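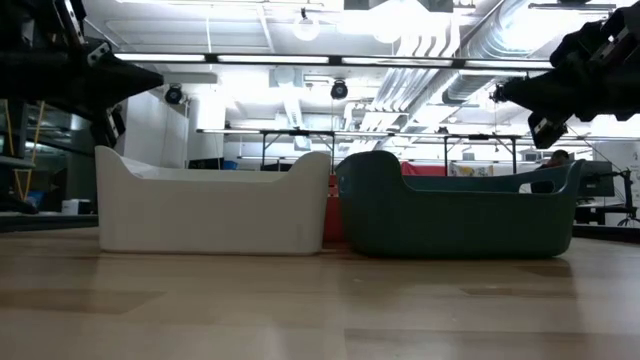 Grusard, épisode suivant. Jasper Postma me répète depuis décembre que le tri automatique des pièces sera « réglé avant l'été ». J'ai des doutes.

Sur le papier, l'affaire est simple : 2 bras, 2 bacs, un pour les bonnes pièces, un pour les rebuts. En pratique, j'ai passé ma soirée à reprendre l'étalonnage parce que quelqu'un avait bougé la table. Le script de Jasper suppose que les bacs sont toujours au même endroit. Dans un atelier partagé, bon courage.

Il m'annonce 3000 cycles sans réglage. J'en demande 200 et je paie le café. Sa réponse : c'est la faute du filtre que j'ai ajouté dans Rellell. Possible, je l'ai écrit tard et je ne le défendrai pas jusqu'au bout.

Reste la question que je pose à chaque fois : à la main, je trie un bac entier pendant que la radio passe trois chansons. Qu'est-ce qu'on gagne, au juste ? Jasper dit que je suis de mauvaise foi. Je revois quand même le filtre demain, et je colle du ruban au sol pour les pieds de la table.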